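Gadon Disassembly Cell – Operator Guide
Document 3016, issued 9 Feb 2024
Prepared by Bijan Soltani; reviewed by Zohreh Arabzadeh, Studiscombe Field Services

# 4. Setting Up a Desktop Computer Job

This section covers the placement of a desktop computer in the cell, the teaching of pick points inside the case, and the first supervised run. It applies to cells supplied with the Hilar wrist camera and the standard fixture plate. Sites that use the Ekwueme tool changer must also complete Section 6 before the arm is powered.

Only staff who have completed the operator course may carry out the steps in 4.2 and 4.3.

## 4.1 Preparing the computer

1. Disconnect the computer from the wall outlet and remove all outside cables.
2. Press and hold the computer's power button for 30 seconds.
3. Remove the side cover and store it outside the reach of the arm.
4. Lay the tower on its side on the slatted table, with the open side facing up.
5. Remove the processor heatsink and fan by hand if the job includes work at the CPU socket. The cell does not perform this step.
6. Check that cables do not cross the memory slots or the processor. Move any that do toward the wall of the case.

**CAUTION:** Do not open the power supply housing. It contains parts that can hold a charge after the computer is unplugged, and it is not a serviceable item under any Gadon job.

**Note:** Paper tags on cables may be left in place, provided that they do not hang over a pick point. A loose tag can be mistaken for an edge when the camera view is matched.

## 4.2 Teaching the pick points

The wrist camera supplies the close view used for teaching. The operator moves the arm in jog mode until the part to be picked lies between the fingers, and then saves the position. Each memory slot is taught separately, whether or not a module is fitted.

1. On the control screen, open **Jobs** and select **New – Desktop**.
2. Set the arm speed to Teach. The arm will not accept a higher speed while this screen is open.
3. Jog the gripper to a point above the motherboard and turn the wrist until the fingers are in line with the memory slots.
4. Lower the gripper in small steps. Stop when the latches at the top ends of the slots are in clear view.
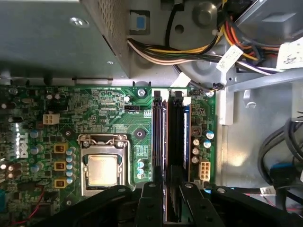
5. Confirm that the fingers are clear of the CPU socket bracket and its lever on one side and of the board-edge connectors on the other.
6. Select **Save Point** and enter a name for the slot. Names may contain letters and numbers only.
7. Raise the gripper fully before moving to the next point. Sideways travel inside the case is not permitted during teaching.
8. Repeat steps 3 to 7 for each remaining part in the job.

If the control screen shows code 1177, the saved point is too close to another saved point. Delete the later of the two and teach it again.

**Note:** Glare from bare metal may reduce the quality of the match. Where this occurs, lower the room lighting or set camera exposure to 70 on the **View** tab. The setting is stored with the job and does not affect other jobs.

## 4.3 First supervised run

The fixture plate must lie flat on the table beside the tower, within reach of the arm. Assign each removed part to a holder on the **Plate Map** tab before starting. A holder that has not been assigned will be skipped, and the arm will pause with the part in the gripper until the operator responds.

1. Clear the table of hand tools, screws and packing material.
2. Select the saved job and choose **Run – Supervised**.
3. Stand where both the case and the plate can be seen, with the stop button in hand.
4. Press **Continue** to release each movement. The arm halts at the top of every lift and again before every placement.

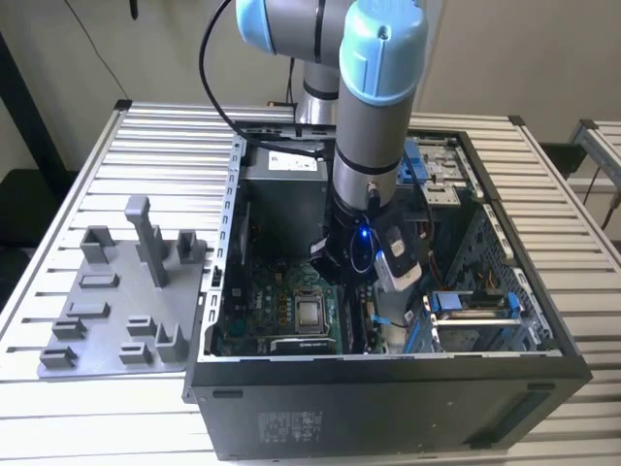 5. Watch the clearance between the part and the inner walls of the case, the drive cage in particular. Press **Hold** if the clearance is in doubt – the gripper keeps its grip in this state.
6. When the job ends, compare the contents of the plate with the plate map.
7. Sign the run sheet and file it with the job record.

**CAUTION:** Do not reach into the case while the arm is on hold. Use **Park** first, and wait for the message "Arm parked" to appear.

A job may be released for normal running after three supervised runs without an operator hold. If the computer model, the fixture plate or the gripper fingers are changed, the supervised runs must be repeated.

## 4.4 Records

Job records are kept on the cell controller and should be copied to site storage at each service visit. The next revision of this section is planned for March and will add slim desktop cases.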